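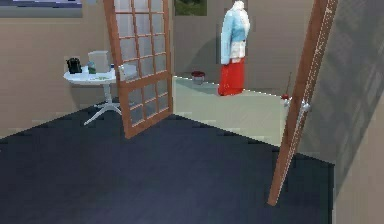
Preparing Door and Passage Tasks for Simulated Household Robots

Scope

The following procedure applies to all simulated homes submitted to the Clollum scene library. It covers rooms joined by hinged doors and sets out the checks to be completed before a mobile robot is evaluated in them. Teams working under the Hasesik test plan should also read the plan's section on stairs and thresholds, which is not repeated in this guide.

Before you begin

Open the scene in the Trulordale editor with physics paused. Confirm that the scene carries a version number and that the robot model is the one named in the task sheet. Do not edit a scene that has already been used for scored runs — make a copy and give it a new version number.

Step 1. Set the door limits

Select each door and enter its closed angle, its fully open angle and its starting angle. A door that begins partly open must be recorded as such in the task sheet. Swing the door by hand through its whole range. If it passes through a wall, a table or another door, correct the hinge position or move the furniture.

Step 2. Check the handles

Lever handles must turn and must release the latch. A handle that is only a surface decoration should be marked "fixed" so that no task asks the robot to use it. Glass panes are to be given a collision surface even where they look see-through.

Step 3. Measure the clear passage

Measure the opening at its narrowest point, with the door at its starting angle. The passage must exceed the widest part of the robot by at least 30 centimeters. Include the door leaf and the handle in the measurement, as both reduce the usable width.

Step 4. Review nearby objects

Small tables close to a door call for particular care. Pedestal bases spread wider at the floor than they appear from above, and kettles and bottles on the top can be knocked down by a passing arm. Assign each loose object a mass and a friction value. Bowls on the floor and upright items such as brooms or dress forms must be entered in the obstacle list, including those in the room beyond.

Step 5. Confirm the floor boundary

Where two floor surfaces meet in a doorway, check that they are level. A change of color is acceptable. A change of height is acceptable only if the task sheet states it.

Step 6. Run the trial set

Run 29 unscored trials from varied starting positions. Record every contact with a door, wall or object, whether or not the robot completed the task. If the same object is struck in more than nine trials, return to Step 4 before going further.

Records

File the task sheet, the obstacle list and the trial log together under the scene's version number. Scenes prepared before the Borkowska revision may keep their old door limits until they are next edited, at which time all six steps apply.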